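Ticket 131 — Label printer skips every other label after host update
Product: Binditz print server, Goda driver
Site: Flando, paper and fabric workroom
Status: Resolved, monitoring

Reported
After the November update, jobs sent from the workroom PC print on alternate labels only. A job of 18 labels uses twice the expected stock. Test pages from the printer's own menu are correct. Jobs from the front office PC are also correct.

Log
09:10 — Cleaned the gap sensor and ran media calibration. No change.
09:25 — Swapped the USB cable, then moved to a rear port. No change.
09:40 — Compared driver settings on both PCs. Front office has label height 51 mm, gap 3 mm. Workroom has the same values in the Binditz profile, but the Goda driver page shows height 54 mm. The update appears to have added the gap to the height and kept the gap as well.
09:55 — Set height to 51 mm on the driver page and sent a test. First label correct, second skipped. The value had gone back to 54 mm.
10:20 — Stopped the spooler, deleted the cached profile, started the spooler, entered 51 mm again. Value holds after restart.
10:35 — Sent the full job of 18. No blanks.

Attachments from site, workroom: 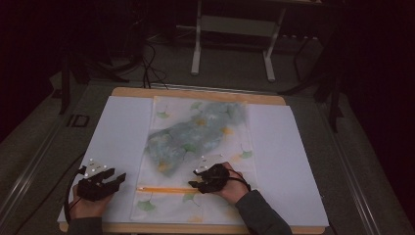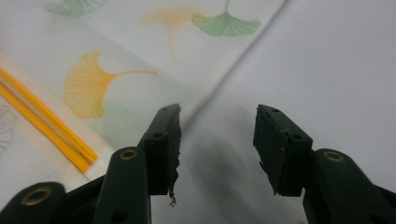
Remaining items
The cached profile is rebuilt whenever the print server service is reinstalled, so the fault will come back if the same installer is used. Installer pulled from the Flando share. Job timeout raised to 30 seconds while we monitor — the old value was too short for the first job after a spooler restart. Son has an open report on the height calculation. Keep this ticket linked to it and do not merge.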